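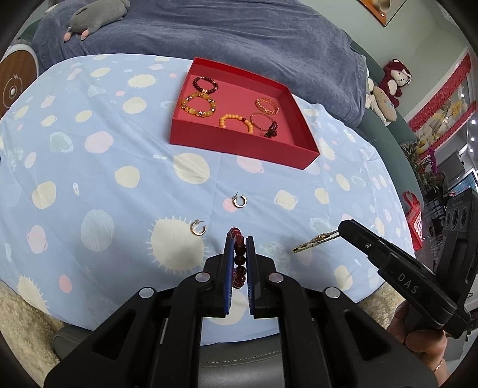

Beaded bracelets in their red box, with two small hoop earrings on the cloth in front.

Jewellery sorter (part-time), Rudora, Palville

Rudora buys and resells second-hand costume jewellery. Most of it comes from house clearances and from people who have inherited a box of things they do not wear. We sell online and through the D'Souza shop in Modcombe. We have nearly 4,000 pieces waiting to be sorted and are looking for one person to help us work through them.

The job

You will open each box as it comes in, take everything out and lay it on a cloth. Beaded bracelets, bangles, chains, earrings and odd items go into separate groups. Earrings are matched up before anything else, as they are the easiest to lose. Long strands need to be untangled by hand and then put away so that they do not knot again.

Each piece is checked for loose beads, worn elastic, bent posts and clasps that will not close. You then write a short entry for our stock list - type, colour, size and condition. Please describe what you see. We do not call anything gold, amber or garnet until it has been tested, and testing is not part of this role. 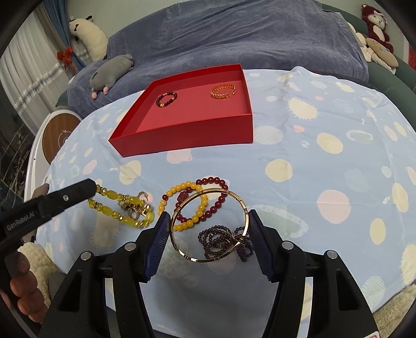 Mixed bracelets, a long strand of small dark purple beads and a bangle, laid out by the red box.

After that the pieces go back in a lined tray or box with a numbered tag. Anything that needs restringing goes on the repair shelf. A typical shift covers up to 200 pieces, although a box of tangled chains can take a whole morning and we allow for that.

What we are looking for

You will need good close-up eyesight (with glasses is fine), steady hands and clear handwriting. You should be able to tell similar colours apart under a lamp, because dark red and dark purple beads are often mixed in together. Experience with jewellery is useful but we will show you how we do things. Some people come to us from sewing, model making or library work.

Hours and place

18 hours a week, mornings only, starting at 9 am. The work is done sitting down, upstairs from our packing room in Palville. There is no lift. Parking is on the street and the Modcombe bus stops outside.

The post is for six months to begin with, starting in August, and may be extended. Pay is hourly and paid monthly. The rate is on the application form.

How to apply

Forms are at the counter of the D'Souza shop or can be sent by post. Return yours to Ákos Győri at Rudora with the names of 2 referees. We will ask you to come in for a short paid trial, sorting one mixed box and writing the entries for it. Bring reading glasses if you use them.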